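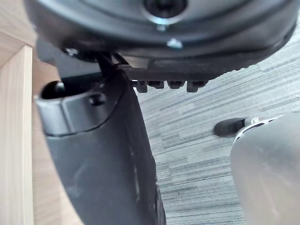
4. Adding books and reviews to your Lendetti shelf

Before you start, sign in and open the Shelf tab. A free account holds 3,297 titles.

1. Tap Add Book and type the title, the author or the ISBN.
2. Pick your edition from the list. If you read an advance copy, choose Advance Copy at the bottom.
3. If the book belongs to a series, enter its place in the Series box. For a novel that can be read alone, also check Stand-alone.
4. Tap Save.

Note: Novellas that fall between two books take a decimal, such as 4.5.
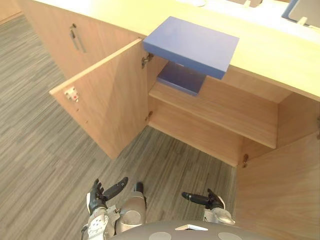 Cabinet with two doors open under the countertop.

5. To write a review, open the book and tap Review. Give it a rating from 1 to 5.
6. Choose a genre. Thrillers, mysteries and Christian fiction each have their own list, and a book can go on more than one.
7. Put anything that gives away the ending between spoiler marks. Readers will have to tap to see it.
8. Tap Post, or tap Keep as Draft to finish later.

Caution: Drafts are deleted after 7 days. Changing the edition of a book you have already reviewed removes the rating but keeps the text.

Importing from Jitix

Export your list from Jitix as a CSV file, then go to Settings > Import and select it. Series numbers carry over. Star ratings in half steps are rounded up. Do not close the page until the word Finished shows.

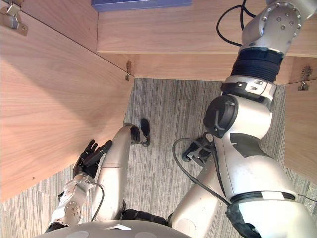 Comment from Stultby: My import stopped at the second book of a series where the title had a comma in it. Putting the title in quotation marks in the file fixed it, and the rest came through in order.

Titles with commas will import without quotation marks once you update to the June version.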